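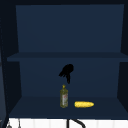
Amerley Addo wrote in to ask whether the other person in a story is allowed to make her character fall down a well. She had written one whole page about a girl named Quansah who delivers letters in the town of Cokum, and her partner's very next turn said that Quansah tripped, fell in the well and lost all her letters. Amerley was pretty mad, and she wanted to know if there's a rule.

There is! And it's a good one to start with if you've never written a story by taking turns.

Search this site Go

First, what a turn-taking story is. You write a bit, and then your friend writes a bit, and then you again, back and forth, until the story is done or you both get hungry. Some people call it role-play writing, because each of you takes a role. I'm the pirate, you're the parrot. I only write what the pirate says and does, you only write what the parrot says and does, and the two of us share everything else (the ship, the weather, the sharks).

So, the rule. Your character belongs to you. Only you get to decide what she does, what she says, what she thinks and whether she falls down a well. Your partner can put a well in the road. Your partner can even make the edge of the well slippery and crumbly and horrible. But then your partner has to stop and hand the story over, and you get to say what happens next.

Let's try it both ways. Say my character is a baker named Itum, and yours is Quansah.

The not-so-fair way: Itum threw a bun and it hit Quansah right on the nose and she started to cry.

The fair way: Itum threw a bun as hard as he could, straight at Quansah's nose.

See how the second one stops while the bun is still in the air? I love that part. Now you can make Quansah duck, or catch it in her teeth, or get smacked with it (sometimes getting smacked is the funniest choice, so please don't have her dodge every single time). If your character never gets hit and never loses and always has a secret magic shield in her pocket, the story gets boring fast, and your partner will wander off to play something else.

Next question I get a lot: how long should a turn be? It depends how old you are and how much you like writing. When I started out, mine were 2 sentences. Now they're more like a page, and I have one friend, Yaa Akpalu, who once sent me 800 words about a goat. If you want a number to aim for, try 80 words. You can fit in a person doing something, a person saying something, and a thing for your partner to answer. Once 80 feels easy, go longer. If your friend sends you 400 words and you send back "ok," that's kind of like being thrown a ball and just letting it roll under the couch.

The thing for your partner to answer is what I'd call a hook. It can be a question, a knock at the door, a weird smell, a dragon. Here's a turn with no hook in it: Itum went home to Zultcombe and went to sleep. What is poor Quansah supposed to do with that? Here's the same turn with a hook: Itum went home to Zultcombe and went to sleep, and he didn't notice that the letter was still stuck to his boot. Now Quansah has somewhere to go!

You can also talk to each other outside the story. Lots of writers put that kind of talking inside double parentheses, like so: ((Is it okay if it starts raining?)) Anything in there is you talking to your friend, and the characters can't hear it. It's handy when you're mixed up about where everybody is standing, and it's very handy when your feelings are hurt.

That's what I told Amerley to do, by the way. She wrote ((Can we go back to before the well? I want to pick if she falls)) and her partner said sure. Then Amerley thought it over and had Quansah fall in anyway, but holding on to the letters. They've been writing about what's at the bottom ever since, and so far there's a door and somebody behind it who sneezes.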